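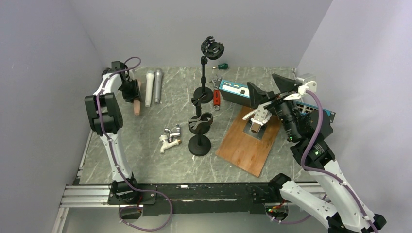
Two arms over a stone-patterned bench top.

About Treltosix

Treltosix is a ground monitoring company based in Drevcombe. We install and maintain instruments that measure slope movement, ground vibration and water pressure in soil and rock, and we supply the readings to landowners, rail and road operators, quarries and local councils.

The company was set up by Yi-chun Choi and Isla Chisholm to look after a single unstable hillside above the Brorgate road. The original contract covered 21 tiltmeters and one rain gauge. We still hold it, and the network on that slope now has 31 tiltmeters, four borehole strings and a pair of broadband seismometers.

What we measure

Most of our sites are old landslides that move slowly for most of the year and faster after prolonged rain. Surface movement is recorded by satellite positioning stations and by crack gauges fixed across open joints. Movement at depth is recorded by tilt sensors lowered into lined boreholes. Water pressure is logged separately, as it usually changes before the ground does.

Seismometers are added where rockfall is likely or where blasting takes place nearby. Small rockfalls and quarry blasts can look alike on a single trace, so we do not report a source from one station alone. A minimum of three is used, and the arrival times are checked by a person before the event is entered in the log.

Clients receive a daily plot and a monthly summary. Alert levels are agreed in writing before the first reading is taken. We do not issue public warnings – that remains the duty of the site owner and the relevant authority.

Data and software

Readings are sent by radio to a logger on site and then by mobile link to our office. If the link fails, the logger stores up to 366 days of data. Processing is done with Yip, our own software, which removes the effects of temperature and battery voltage and marks any gap instead of filling it. Raw files are kept alongside the corrected ones and can be requested at any time during a contract.

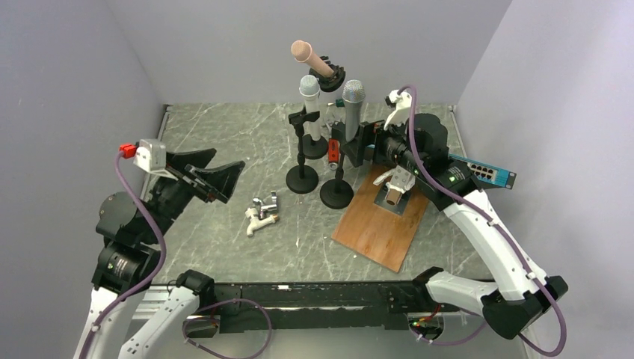
Isla Chisholm would rather a client had one borehole in the right place than six along the fence line, and has asked that this page say so. The first site visit is therefore spent on mapping, and instrument positions are quoted for only after the map has been agreed.

Field work

Boreholes are drilled by contractors under our supervision, to a usual limit of 60 metres. Instruments are checked twice a year, in spring and again before December, when access to the higher sites becomes difficult. Batteries are changed at the autumn visit whatever their condition.

Enquiries

Please send a grid reference, a short account of any past movement and copies of earlier ground reports, if held. The Drevcombe office is open until 4.30 pm.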